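Striped fabric (household)

Striped fabric in the home covers curtains, cushion covers, throws, table linen and aprons woven or printed with parallel bands. Dark grounds with white stripes are among the most common, navy above all. Sold by the yard or as finished goods.

Stripes may be straight or wavy. Wavy ones hide small sewing errors better, and are harder to match at a seam. On a flat cloth the spacing stays even - once the cloth bends or gathers, the bands seem to squeeze together. Drapers call this crowding. Amber Bakker's handbook for the Notumetti workshop gives it four pages, mostly on curtains.

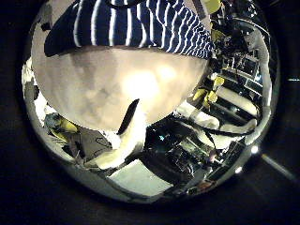
Navy fabric with wavy white stripes, top; the bands narrow toward the right.

Care. Wash dark and white stripes cold, inside out, for the first 2 washes at least. Color bleed shows up first along the edges of the white. Line dry, iron on the reverse. Folding along the stripe leaves fewer visable creases than folding across it.

Matching. Allow one full repeat extra per width. Liviu Buzatu, a upholsterer at Skokard, advised around 10 percent on top for wavy patterns, though other shops ask for less. Cushions are usually cut from the middle of the cloth, piping from what is left over.

Use with plain pieces. Often set beside cream or gray, sometimes a single yellow item. Besson catalogs listed the navy stripe under kitchen goods, later under bedding.

See also: ticking, awning cloth, seersucker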